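Drevbridge Bedroom 2: Built-In Storage and Bed Wall

Gallery — updated June 13, 2025

The second bedroom at Drevbridge is the smallest room in the apartment, and the storage had to fit on the window wall. Brito drew the joinery as a single unit that takes in both the wardrobe and the window, so no separate piece of furniture stands on that side. Valtomo supplied the bed and headboard. Assembly on site took two visits in December, the second one to rehang a door that was binding at the top.

Main data for the room:

Mattress width: 1600 mm
Wardrobe depth: 600 mm, measured to the door face
Shelf spacing: adjustable on 16 positions
Door opening: about 90 degrees before the leaf meets the bed clearance zone

Walls are white throughout. The joinery is a light gray, chosen from the Drunidik paint card after two darker samples made the window wall look heavy in the afternoon. The same card was used for the touch-up pot left with the owners.

The headboard was the item that changed most between drawing and order. The first version was a flat panel. The one installed is upholstered in pale gray with vertical channels, and a narrow light wood trim runs along the top edge. The trim protects the fabric where people rest a hand or a book, and it can be taken off with four screws if the cover ever needs replacing.

Bedding and clothing are the owners' own. Folded knitwear goes on the open shelves, bulky covers on top. The room is shown in use.

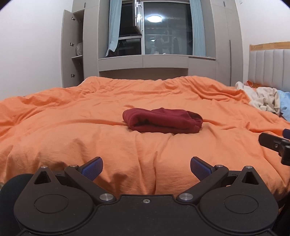

Bed with orange duvet and a folded dark red garment, wardrobe door open behind. Channel-stitched headboard at right.

Notes on the unit: the doors open toward the bed, so the walkway should be kept clear when the wardrobe is in use. Hinges were adjusted once after the heating season began and have held since. Shelf edges are finished on the front only — the rear edge sits against the back panel and was left raw.

Next gallery: Drevbridge hallway and coat storage.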